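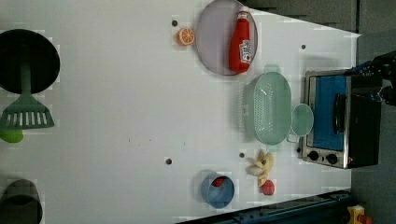
件名:おままごとキッチンセット オーブントースターの扉が閉まりきらない/水切りの取っ手の件
受付番号:1410
受付日:2021年12月26日
状態:解決済み(部品手配分を除く)
対象:Koltimthorpe キッチンあそびセット、展示卓 Foston
区分:玩具・備品/動作不良

申告内容
オーブントースターの扉を閉めても、上端に隙間が残る。手で押さえると閉まるが、離すと戻る。つまみは左右とも回るが、右側だけ重い。あわせて、薄緑の水切りの取っ手にぐらつきがある。フライパン、鍋、皿、フライ返しに異常なし。食材類(輪切りのオレンジ、ケチャップのボトルほか)も異常なし。

環境
卓は白天板のもの。セットは卓上に広げて使用、使用後は棚の収納箱に戻す運用。収納箱は8月に Skestell の浅型へ入れ替え済み。内寸は長辺300mm、短辺288mm。

作業記録

1回目
扉の開閉を繰り返し確認。隙間は再現する。蝶番側に異物なし。扉の窓板に割れ、浮きなし。庫内を空にしても変化なし。庫内側の不具合ではないと判断し、本体の枠を確認へ。

2回目
本体を平らな面に置き、枠の対角を測定。左右で差が出た。上から荷重を受けて枠がわずかにひし形になっている。扉は正しい形のままなので、上端だけ当たって戻る。
収納時の状態を聞き取り。浅型の箱ではオーブンを横倒しにしないと蓋が閉まらず、その上に鍋とフライパンを重ねていたとのこと。旧型の箱では立てたまま入っていた。

3回目
背面のねじを全数緩め、枠を手で戻してから対角に少しずつ締め直し。締め付けは手回しのみ、電動工具は使用しない(樹脂側のねじ穴を傷める)。隙間は解消。開閉57回、戻りなし。

4回目
右つまみの重さについて。つまみを引き抜き、軸の根元を確認。乾いた糊状の付着物あり。中性洗剤を含ませた綿棒で除去し、水拭き後に乾燥。潤滑剤は塗布せず。口に入れる可能性のある玩具のため、今後も塗布しないこと。組み戻し後、左右の回し心地に差なし。
補足:つまみには回転止めがない。無限に回るのは仕様であり、故障ではない。過去の票で同じ申告が二度あったため記載しておく。

5回目
水切りの取っ手。付け根の差し込みに遊びがある。ひび、白化なし。差し込みを奥まで押し直すとぐらつきは減るが、なくならない。接着は見送り。接着すると洗浄時に外せず、付け根に水が残る。交換部品を Xu に照会。

Xu からの回答(要約)
取っ手単品の供給なし。水切り一式での供給となる。色は同系の緑だが、製造時期により濃淡に差が出る場合あり。納期は年明けの連絡待ち。

当方の対応
一式で手配。届くまで現品は使用継続可とする。取っ手が抜けた場合は使用を止め、本票に追記のこと。

原因
(1)扉:収納時の横倒しと積み重ねによる枠の変形。
(2)右つまみ:軸根元への付着物。
(3)水切り:差し込み部の摩耗と推定。確証なし。

再発防止
・オーブンは箱に入れず、棚の最下段に立てて置く。上に物を載せない。
・鍋とフライパンは箱の底、皿はその上。食材は別袋。
・ボトル類のラベルは水に浸けない。固く絞った布で拭く。
・穴あきの水切りは目に汚れが残りやすい。洗う際は裏から歯ブラシを当てる。

追記1
収納箱を旧型に戻せないかとの問い合わせあり。旧型は廃番、在庫なし。深型への変更は可能だが、棚板の間隔に収まらない。現状どおり別置きで運用する。

追記2
別置き後、扉の隙間は再発していない。つまみも正常。扉とつまみの件は終了とし、水切りの部品到着まで票は残す。到着後の確認項目は、差し込みのがたつき、穴のばりの有無、収納箱への収まり。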